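Automation at the Returns Bench: Work Changes at the Zulten Footwear Site, Eltcombe

Project report, second-year module in Work and Technology
Author: Kimie Sugiyama

1. Background

Zulten handles returned and repaired leather footwear for several shops. At the Eltcombe site, every pair that comes back is taken out of its box, checked, matched, and set down for the next step, which is either cleaning, repair, or repacking. Until last year all of this was done by hand at four benches. One bench has now been fitted with a robot cell, known on site as Waver. The cell has one arm with a two-finger gripper and does the picking and placing. Checking is still done by people.

The project asked what changed for the workers at that bench. Three things were studied: which tasks moved to the robot, which tasks are new, and how the timing of the work changed. Wages were not part of the study, and neither were the reasons the company had for buying the cell.

2. Method

I spent nine shifts at the site in October, always between 7:00 a.m. and 1:30 p.m. During the shifts I kept a written record of what the bench workers did, using a sheet with eleven task codes. Six workers were interviewed, two of them twice. Zulten also let me use the event log from the cell for the same shifts. The log had 3779 entries. Of these, 2052 were grasp attempts. The rest were moves to the rest position, operator inputs, and stops.

The workers are not named in this report. They are referred to by the letters A to F. Worker A has been at the site the longest and trained the other five on hand sorting. Worker F joined after the cell was installed and has never worked at a hand bench.

3. Tasks at the bench

3.1 Before the cell

In hand sorting, one person did the full cycle. The worker picked up a shoe, looked at the sole, turned it over, felt inside for stuffing or loose parts, and put it down beside its match. Workers B and C said that most of the checking took place while the shoe was being moved, so it did not feel like a separate task. The site's old work sheet has only one line for it, "take out and check."

3.2 With the cell 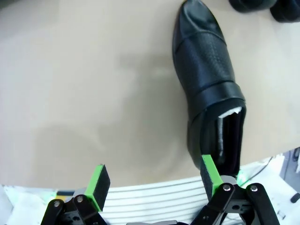 Waver splits this cycle into two. The worker lays out the footwear, the arm moves it, and the worker checks it at the end. Because the arm needs somewhere to put a finger, the way a shoe is laid down now matters. The workers' usual choice is to lay a slip-on on its side with the open heel end facing the gripper, so that one of the green-edged pads can come up close to the rim of the opening. The smooth leather at the toe is harder to hold, and according to Worker D it is the part that customers look at first. Nothing in the written instructions covers this. The layout was worked out at the bench and passed on by talking.

Laying out is the largest new task. On my task sheets it took up more time than any other code except final checking. Workers did not agree on whether it counts as skilled work. Worker A called it "setting the table." Worker E thought it was the hardest part of the job to teach, as the right position differs for each type of shoe and the person has to picture the approach of the gripper while standing on the opposite side from it.

3.3 Boots

Boots need a separate description. A tall shaft takes up a lot of the table and folds under its own weight. In hand sorting the worker held the shaft with one hand and looked inside the foot with the other hand free. The gripper has to take hold of one place only, and the choice of place is limited by straps and buckles. Boots were mixed with shoes in most batches I saw. The line lead would prefer to run them apart, but the boxes arrive mixed from the shops and separating them first would add a step.

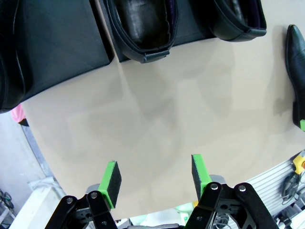

Figure 2. Black leather boots laid out on the table, with the gripper fingers in front.

Workers B and D had both asked for boots to be sent to the hand benches. At the time of my visits this was done only when the cell was behind schedule, and the decision was made by the line lead. Two workers said they would rather make that decision themselves, since they can tell from the first few boxes how a batch will run.

4. Timing and pace

During the nine shifts, 839 pairs were completed at the cell. I did not compare this with the output of the hand benches. The hand benches were given the batches with heavy damage, and a fair comparison would need the same mix at both.

What can be compared is the pattern of the work. At a hand bench, workers slowed down and sped up through the shift, and short pauses came at the end of a box. At the cell, pauses come when the arm is moving. They are short, and the worker cannot choose when they start. Workers used them in different ways. Worker C wrote up labels. Worker F opened the next box. Worker A stood and watched the arm, and explained that starting something else meant losing track of which shoe was which.
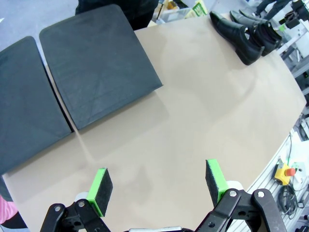

Losing track is a real concern with pairs. The software, supplied by a firm called Kinoshita, follows positions on the table and treats each shoe as one item. It does not know that a left and a right belong together. If a worker moves one shoe by hand and does not enter the change on the screen, the pair can be split at the next step. Four of the six workers described this happening to them in the first weeks. All four now keep pairs close together on the table, which leaves less free space for the gripper but makes it easier to see a mistake.

5. Stops

The log shows 81 stops that needed a person to restart the cell. I grouped them by the cause entered by the operator:

Item slipped or turned in the gripper: 37
Item outside reach: 19
Worker inside the marked area: 14
Cause not entered: 11

The third group was discussed in every interview. Workers reach in to straighten a shoe, the cell stops, and the restart takes longer than the straightening would have. The red stop button was not the usual way of stopping. Workers preferred the pause input on the screen, as a full stop also clears the current batch and the remaining items must be entered again. Three workers said they would hesitate before pressing the button for a small problem. I reported this to the line lead during the study, because a stop button that people avoid is a safety matter whatever the cause.
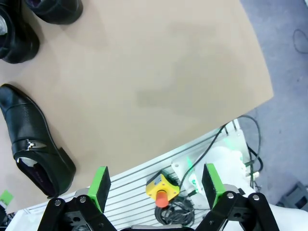 Restarting is not shared evenly. Workers B and E made more than half of the restarts, including on shifts when someone else was assigned to the cell. Both had attended the supplier's training day. The others had been taught by B and E in spare moments and said they were unsure about the order of the steps. No extra time is set aside for this teaching, and it does not appear on any work sheet at the site.

6. Effects reported by workers

Physical strain: five of six reported less wrist pain. Two reported more strain in the lower back from leaning across the table while laying out.

Talk: at the hand benches, workers face each other. The cell position faces the arm, and Workers C and D both said the shift feels longer there.

Knowledge of the product: Worker A was concerned that new staff handle each shoe less and would be slower to notice a weak seam or a loose insole. Worker F disagreed and pointed out that final checking is now the only time the shoe is held, so full attention goes to it. The study has no data that could settle this.

7. Limits

Nine shifts at one site is a small base. All visits were in the morning, and the afternoon crew was not interviewed. Causes of stops were entered by the workers themselves, and some entries were made at the end of the shift from memory. My task codes were written before the first visit, and the code for layout had to be added on the second day, so layout time for the first shift is missing.

8. Recommendations to the site

Write down the layout positions now used for each type of footwear, with the workers who developed them, and count the time for this as working time.

Change the software so that a full stop keeps the current batch.

Give supplier training to all staff who are assigned to the cell.

Let the worker at the cell decide when boots go to the hand benches.

Raise the table or shorten the reach on the worker's side. The line lead has asked for a price for an adjustable table, and the answer had not arrived when this report was handed in.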